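Slide 6. Vanity sinks, guest bathrooms, Oltthorpe block

Timing: 4 minutes. Larasati Setiawan takes questions on chemicals afterward, so hold those.

Start with the fixture. White ceramic, rectangular basin, rounded corners, single-lever chrome faucet. Most of the wiping time goes into the curved walls and the ring of the drain stopper. The flat floor is quick.

Order of work: ledge at the back, rim, walls, floor, stopper. Overflow hole last, with a corner of the cloth. Cloths are folded in four and turned to a fresh face at each stage. Budget is 2 cloths per sink.

Pause on the pictures. Let people look before speaking.
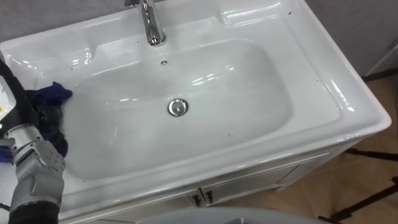
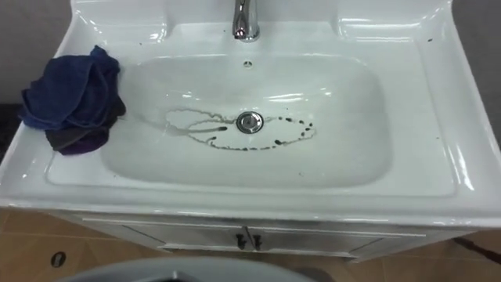 Vanity basin, same sink in both. First: navy cloth on the upper-left inner wall. Second: dark streaks and dots by the drain stopper, cloths heaped at left.

Point to the chain of dots right of the stopper in the second one. Ask the room what they would do with it. Expected answer: flood rinse, then wipe toward the drain. Dry wiping spreads residue up the wall.

Then the specks on the upper-right ledge, present in both. Small marks on a back corner are the most common inspection failure in Khairul Wijaya's September audit (300 sinks, Oltthorpe and Jugah combined). Check from a low angle, light behind the faucet.

Skip the Henov descaler comparison if running late. Next slide: mirrors.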